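Why Does Our Street Flood? My Semester With a Storm Drain

Final project report, Intro to Environmental Studies

How I ended up with this topic

I wanted to do my project on coral reefs. I live nine hours from the ocean and have never seen a reef, so my instructor, Åsmund Backlund, wrote "maybe something closer to home?" on my proposal and handed it back. I sulked for a weekend and then it rained, and the bottom of Moen Street filled up like it always does, and I stood at the bus stop with water coming over the tops of my sneakers and thought, okay, fine, closer to home.

So this report is about where rain goes in my neighborhood, and why so much of it goes to the bus stop. I started in February and kept going until the end of the term. I'm going to tell it mostly in the order I learned it, mistakes included, because the mistakes took up a lot of the time.

What I thought the answer was

My first guess was clogged drains. Everybody on the street says it's clogged drains. My neighbor says it, the guy at the laundromat says it, and my mom has been saying it since we moved in. I put it in my proposal as the hypothesis and figured I'd take some pictures of leaves stuck in grates and be done by spring break.

And there are leaves in the grates! I cleared the one by the bus stop myself with a rake and a pair of dish gloves before a storm, feeling very scientific. The street flooded anyway. It drained a little faster afterward, I think, but I didn't have a good "before" number to compare it to, and that was lesson one. I should have measured a few storms first and then cleaned the drain. I'd tell anyone doing a project like this to leave everything alone until you have something written down.

How I measured things

My equipment was not fancy. I had a plastic rain gauge (a Puvora, the kind that sticks in the ground on a stake) in our back yard, and a yardstick I zip-tied to the bus stop signpost. Every time it rained enough to matter I wrote down the gauge reading, then went down the hill and read the yardstick. I ended up with 18 storms in my notebook. I missed a few because I was in class or asleep, and one page got so wet I couldn't read my own handwriting, so I left that one out.

For the ground itself I did what's called an infiltration test. You push an open-ended can partway into the soil, pour in a measured amount of water, and time how long it takes to disappear. I did this on our lawn, in the vacant lot at the top of the street, and in the Werkard Park flower beds (I asked first). The flower beds drank it right up. The vacant lot was medium. Our lawn was so slow that I went inside, made a sandwich, came back out, and it still wasn't done. My mom was a little offended on behalf of the lawn.

What the street is made of

This was the part I hadn't thought about at all. I'd been staring at drains and ignoring everything uphill of them. When rain lands on loose soil, a lot of it soaks in. When it lands on regular pavement or a roof, nearly all of it runs off to wherever is lowest. The word for these surfaces is impervious, and once you learn it you start seeing it everywhere and annoying your friends on walks.

I used the free aerial map on the county website and traced every roof, driveway, sidewalk, and stretch of road that drains toward the bus stop. Tracing took forever. I did it on printouts with three colors of highlighter, laid graph paper over the top, and counted squares until my eyes crossed. The result was that 46 percent of the area is impervious. I'd guessed maybe a quarter, since it feels like a leafy neighborhood when you're standing in it.

Long roads with nothing to break them up matter more than I'd expected, too. Water that hits a wide strip of asphalt with a wall along one side can't spread out in that direction, so on a slope it just follows the pavement along. Cracks let a tiny bit through, but a thin one doesn't make much of a dent in a real storm.
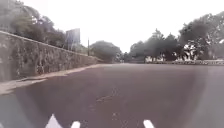 What the numbers said

More rain meant deeper water at the bus stop, which, yes, I could have told you without a notebook. The interesting part was the timing. Short, hard storms flooded the stop worse than long, gentle ones, even when the gauge showed the same total at the end. My deepest reading came from a storm that was over before I finished lacing my boots. One all-day drizzle put plenty of water in the gauge and left the sidewalk barely damp.

I think that points to speed as the main problem. The drain can handle the water if it comes slowly. When it all shows up together off the roofs and the road, there's a line out the door.

I also wanted to know how much water one roof sends down the hill, so I picked ours. Using our roof measurements and my rain totals, I got 2302 gallons over the project. That's the math version and not something I caught in a bucket. It assumes every drop runs off, so the real number is somewhat lower. Still, our downspouts point straight at the driveway, and the driveway points straight at the street.

What could help

I read up on rain gardens, rain barrels, and porous paving. Porous paving is expensive, and I'm not in charge of the street. Rain gardens seem like the best fit for the vacant lot if the owner would go for it. Barrels are the thing regular people can do right away, so we got 2 of them, a brand called Sukellow, and hooked them up to the back downspouts. They fill embarrassingly fast. I've learned to empty them onto the tomatoes before a storm, and my mom has forgiven me for the lawn comments.

I'd need a lot more houses doing the same thing to see any change on the yardstick.

What I'd do differently

Start earlier, get a second rain gauge, and put the notebook in a plastic bag. I'd also measure how fast the water rises as well as how deep it gets, which would mean standing at the bus stop for the whole storm. The yardstick is still on the signpost, and I'm planning to keep reading it through the summer.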